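Association Fernura
Compte rendu de la réunion du 16 avril 2003

La réunion s'ouvre un peu en retard, le temps que chacun trouve une chaise et que le café arrive jusqu'au fond de la salle. Nous étions 29, ce qui fait bien plaisir à voir un soir de semaine, et le bureau remercie chaleureusement tous ceux qui ont fait la route.

1. Plafond de l'atelier
On reprend là où l'on s'était arrêté la dernière fois. Les panneaux nervurés blancs donnent satisfaction : la pièce est claire, on y travaille avec bonheur, et plusieurs membres disent ne plus vouloir revenir à l'ancien plafond (on les comprend !). Reste la question du nettoyage, car les longues nervures demandent de la patience et un bon escabeau. 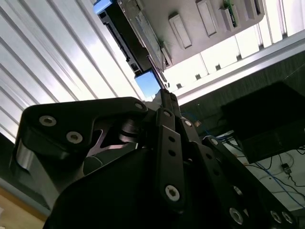

Le devis de la maison Gelteo pour un nettoyage complet s'élève à 492 euros, celui de Woslow à 688 euros, déplacement compris. Après une discussion longue mais très cordiale, l'assemblée retient Gelteo, avec 10 voix contre et plusieurs abstentions. Les travaux se feront en mai, un matin, pour ne gêner personne.

2. Éléments suspendus
Il est demandé que l'on ne touche à rien de ce qui est accroché en hauteur sans prévenir le bureau, même pour un petit coup de chiffon donné de bon cœur. Une fiche sera affichée près de la porte.

3. Divers
L'escabeau prêté à l'atelier Kincaid doit nous revenir avant le nettoyage. Merci aussi de rapporter les tasses à la cuisine, il en manque encore. La prochaine réunion se tiendra en mai, à la même heure, et les gâteaux seront les bienvenus.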